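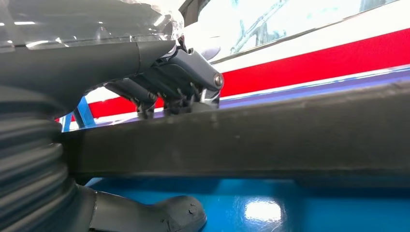 1/ Sorting the back workroom before the move to Plandotcombe

Dede Kyei
March 25, 2020

Room 309 has to be cleared by the end of the lease, so I'm posting how I go through it as I go. Mostly notes to myself, but a few people asked.

2/ Starting with the long stuff. Long things decide how everything else gets packed. The dark gray beam has a matte finish and light scuffs across its face. I don't touch up scuffs like that. Wipe down, leave it alone, move on.

3/ For wiping down matte surfaces I use a damp cotton rag and then a dry one. No spray polish. Polish leaves shiny patches on a matte finish and you end up chasing them all over the piece.

4/ Anything longer than the van floor goes in first, on the diagonal, with a blanket under it and one over it. I measured the van twice. Diagonal is what works.

5/ Severyn Bondarchuk asked whether I'm wrapping long pieces in bubble wrap. No. Moving blankets, tied at both ends and once in the middle. Bubble wrap slides around and I'd go through a whole roll.

6/ Tape: paper tape on the blankets only, never on the pieces themselves. I learned this in January with a shelf upright that still has a sticky stripe down one side. Have tried rubbing alcohol and cooking oil. The stripe is still there.

7/ Hardware goes in small zip bags, and each bag is tied to the piece it belongs to. Last move I put all the bolts in one coffee can. It took a whole evening to work out what went where, and one bench is still held together with bolts that are too long.

8/ If the piece has no place to tie a bag, the bag goes in the red toolbox with a note inside it. The note says the name of the piece and which end. "Left end" means left when you stand at the door. I write that on the lid too.

9/ Quote from the movers was 522 for the full load, stairs included. A smaller van was cheaper but would have meant two trips, and I don't want two trips over that bridge.

10/ Yuk-lan Hsieh offered to lend me her hand truck for the day – yes please. The one that came with the building has a flat tire and pulls to the right. I've been using it for short runs down the hall and that's all it's good for.

11/ Clear plastic covers. They scratch if you look at them wrong. Each one gets a soft cloth on both sides and travels standing up, between two flat boxes. Never stack them flat with grit in between. An old pillowcase is the right size for most of the ones I own.

12/ Rubber parts go in a separate box with a lid. I keep them out of the sun and away from anything oily. If a rubber piece feels tacky I put it aside and don't pack it with the rest.

13/ Question from Lovely Talavera: how do you decide what to keep? My rule is dull. If I used it in the last year it comes. If I didn't, it goes on the table by the door and people can take it. Whatever is left on the last afternoon goes to the reuse shop on Marquez Street.

14/ Exceptions to the rule: the vise, my father's hand plane and the good clamps. I haven't used the plane in years. It's coming anyway.

15/ Label every box on two sides, not the top. The top is covered as soon as you stack something on it. Thick black marker. I write the room it's going to first, in capitals, and what's inside underneath in small letters.

16/ Boxes are from Bostusside, the packing place behind the station. 27 of the medium ones, returned flat for a partial refund if they're still in decent shape. The large ones are tempting and then you can't lift them. I bought none this time.

17/ Weight limit per box for me is 50 pounds, and less for anything going up stairs. Books and hand tools fill half a box and then I top it up with rags, gloves and dust sheets.

18/ Grigoris Kalogeropoulos says to take pictures of cable runs before unplugging anything. Agreed, and I'd add: put a strip of masking tape on both ends of the cable with the same letter. The pictures are hard to read later when every cable is black.

19/ The floor gets swept last, after the shelves come down. I swept it first once and had to do it again, and then again after the wall anchors came out. Filler for the anchor holes is on the windowsill. It needs overnight before sanding, so that job is now at the top of tomorrow's list.

20/ Still to do: the drawers under the bench, the paint cans, the coat hooks, the clock. Paint can't go in the movers' van so I'm driving it over myself, with the cans upright in a crate and the lids tapped down.

21/ If anyone nearby wants a set of metal shelf brackets or half a bag of grout, send me a message. Pickup only, second door past the elevator, mornings are best.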